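pekbridge-track

Offline gripper pose recovery for head-camera recordings of hand-held grippers. Takes a session folder, finds the marker cubes, solves for the pose of each gripper, smooths the result and writes one trajectory file per hand. Maintained by Dumisani Dlamini and Charmaine Adams. Current release is 0.6.

Status

Used daily on the Harnthorpe recordings. The command line interface is stable. The Python interface is not, and function names under pekbridge.fit will change in the next release.

Install

Python 3.10 or newer. Clone the repository, create a virtual environment and run:

pip install -e .

The optional viewer needs a separate install:

pip install -e .[view]

A GPU is not required. Marker detection runs on the CPU and uses all cores unless told otherwise with --jobs.

Input layout

One folder per session. Each folder must contain:

head.mp4, the head camera video
head_calib.yaml, intrinsics and distortion coefficients
cubes.yaml, marker IDs and cube geometry for the left and right gripper
times.csv, one timestamp per video frame, in nanoseconds

If times.csv has fewer rows than the video has frames, the loader stops with error E02. It does not pad or interpolate. Trim the video first with tools/trim.py.

Running

pekbridge detect SESSION
pekbridge solve SESSION
pekbridge smooth SESSION
pekbridge export SESSION --format csv

Each step writes into SESSION/out and can be rerun alone. The command pekbridge all SESSION runs the four in order and skips any step whose output is newer than its input. Use --force to override this.

Detection

Frames are converted to grayscale and thresholded at two window sizes. Candidate squares are decoded against the dictionary named in cubes.yaml. A detection whose ID is not in the file is dropped and counted in detect.log.

Squares with a side shorter than 19 pixels are rejected by default. The limit is min_side in config.yaml. Lowering it gives more coverage at arm's length and more wrong IDs, mostly from window frames and shelving with strong right angles. Sipho Kruger's notes on this are in docs/min_side.txt.

Pose solving

All visible faces of a cube are solved together. With one face visible, the planar solution has two candidates. The solver keeps both and picks the one closer to the previous accepted pose. If there is no accepted pose in the last 29 frames, the frame is marked ambiguous and left for the smoother.

The cube-to-jaw transform is rigid and read from cubes.yaml. It must be measured again whenever a cube is remounted. An old transform will not raise an error. It shows up as a constant offset at the jaw tip that rotates with the wrist.

Smoothing

A fixed-lag smoother runs over position and orientation separately. Gaps are filled only when both ends are accepted poses and the gap is shorter than max_gap. Longer gaps are exported as empty rows with valid set to 0. Training code should check this column.

Output columns

t, timestamp in nanoseconds
hand, L or R
x, y, z, jaw tip position in meters, head camera frame
qw, qx, qy, qz, orientation
n_faces, number of cube faces used
valid, 1 or 0

Poses are in the moving head camera frame. To get a room frame, supply a head trajectory from any visual odometry package and pass it with --head-poses. We test against the Hovix exporter only.

Recording notes

Office recordings cover reaching and short manipulation tasks at fixed appliances. Both cubes need to be in view at the start of a take so that the solver can initialize each hand. After that, one hand may leave view. Glass behind the work area can produce reflected candidates. The decoder drops most of them, as a mirrored code rarely matches a valid ID, but check detect.log after any session next to a window.

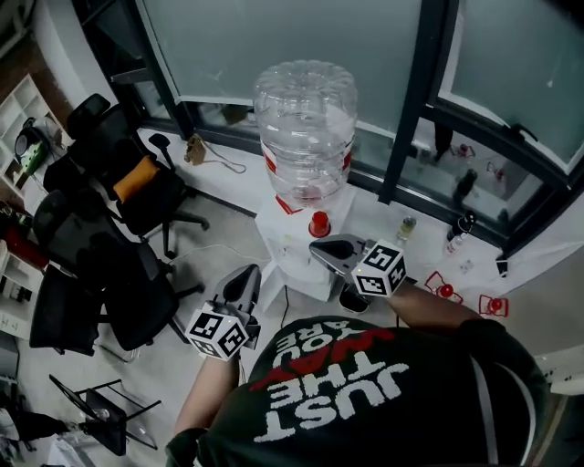 Figure 1. Head camera view, water dispenser reach. Marker cubes on both grippers; right jaw close to the red tap.

Known issues

The left and right IDs can be swapped in cubes.yaml without any warning. The trajectories look plausible on their own, so plot both hands together.

Rolling shutter is not modeled. Fast wrist turns give a reprojection error above the threshold and the frames are marked invalid.

The viewer leaks memory on sessions longer than some 6 minutes. Split them with tools/trim.py. Anel Sibiya has a partial fix on the branch viewer-buffers.

export --format csv writes a decimal point regardless of system locale. Spreadsheets set to a decimal comma will misread it.

Changes in 0.6

E02 replaces the silent padding of short timestamp files.
Ambiguous frames are now passed to the smoother instead of being dropped.
The Milošević format importer was removed. Use 0.5 if you still need it.
Default for --jobs changed from one to all cores.

Reporting problems

Open an issue with detect.log, config.yaml and cubes.yaml attached. Do not attach video. Chantelle Mthembu handles access to the recordings and can copy a session to the shared drive if one is needed to reproduce a fault.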